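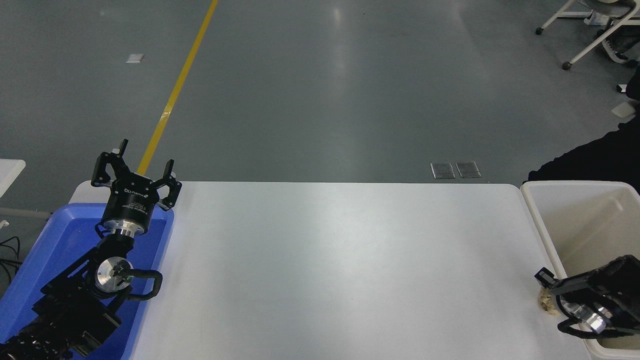 How to trace a relative's wartime service in an airborne unit

Most families start with very little: a cap badge, a photograph, a story about a drop that may have got bigger over the years. You can get a long way from that if you work in the right order. These steps are for people looking into a soldier who served in parachute or glider troops in the Second World War, in British service, though a lot of it applies to other armies too.

Before you start

Write down what you know and where each piece came from. Keep what is on paper apart from what somebody told you. You need the full name, date of birth and service number if you can find it. The service number matters more than anything else on the list. There were a great many men called Smith and Jones, and a clerk in 1943 could get a first name wrong, but the number usually stays with the man.

Places to look for the number:

Pay books and release papers
The rim of a First World War medal, if you are going back a generation (British medals for the Second World War were mostly issued unnamed)
Kit bags, the backs of brushes, the inside of a belt
Letters home, where it often appears in the sender's address

Step 1. Ask for the service record

Apply for the record first, even if you think you already know the unit. Waiting times can be long, and you can carry on with the other steps while it comes. If the man has died you will normally be asked for proof of death, and what is released can depend on how long ago that was and whether you are next of kin. Check the current rules and fee before sending anything, and send copies of certificates unless originals are asked for.

What arrives is usually a set of forms full of short entries and abbreviations. Don't expect a story. You will get dates of enlistment, postings, courses, leave, hospital stays and discharge.

Step 2. Read the postings in order

Copy every posting into a plain list with the date beside it. Many men who ended up in airborne units joined something else first, often a county infantry battalion. Some volunteered one by one. In other cases a whole battalion was converted, and those who didn't want to jump or who failed the medical were sent elsewhere.

Look out for an entry for the parachute course. For British troops this generally means Ringway, near Manchester. The early jumps were made from a balloon and the later ones from an aircraft, and a man who passed was entitled to wear his wings. From 1942 the full course was normally eight jumps. If there is no course entry and the unit was an airlanding one, he probably went in by glider. Glider infantry did not need the parachute course and did not wear the same badge, and this is where a lot of family stories go wrong.

Step 3. Find the war diary

Each battalion kept a war diary on active service. The British ones are held at The National Archives at Kew, mostly in series WO 166 to WO 179, arranged by theatre. Search by battalion and year. Some diaries run to a line a day and others have maps, orders and casualty lists pinned in at the back.

Private soldiers are hardly ever named, so read the diary for where the unit was and use your list from step 2 to show that your man was with it at the time. I went through 892 pages for one battalion and found my great-uncle once, in an appendix, with his surname spelt wrong.

If you photograph the pages, take the cover sheet of each file too. I had 200 pictures from my first visit and could not say which file half of them came from.

Step 4. Check the casualty and prisoner lists

For a man who died, search the Commonwealth War Graves Commission register, which is free. For wounded and missing men, try the War Office casualty lists, and remember that a soldier posted missing will often turn up later in the same lists as a prisoner. Men taken at Arnhem are a common case. Prisoner questionnaires filled in after release survive for some of them and can give the date and place of capture.

Step 5. Try the smaller collections

Regimental museums and local record offices often hold nominal rolls, course reports and photographs that have never been put online. Write a short letter or email with the name, number, battalion and dates, and ask one clear question. Old parish magazines and local papers are worth an afternoon as well, as they printed news of local men, sometimes with the unit left out for security.

Keeping it in order

Use one folder for each year of service, and put the archive reference on every sheet. A spreadsheet with columns for date, place, event and source will do the job. Leave the gaps blank until you have something to put in them.

Common mistakes

Taking a photograph in a maroon beret as proof of a parachute battalion. Gunners, engineers, drivers and medical staff of the airborne divisions wore it too.
Assuming he was at every action his battalion fought. Reinforcements came and went, and men missed operations through illness, injury or training.
Copying from an online family tree without looking at the source.
Reading the date of an entry as the date of the event. Part II Orders were often made up days or weeks later.

Next page: reading abbreviations on Army Form B103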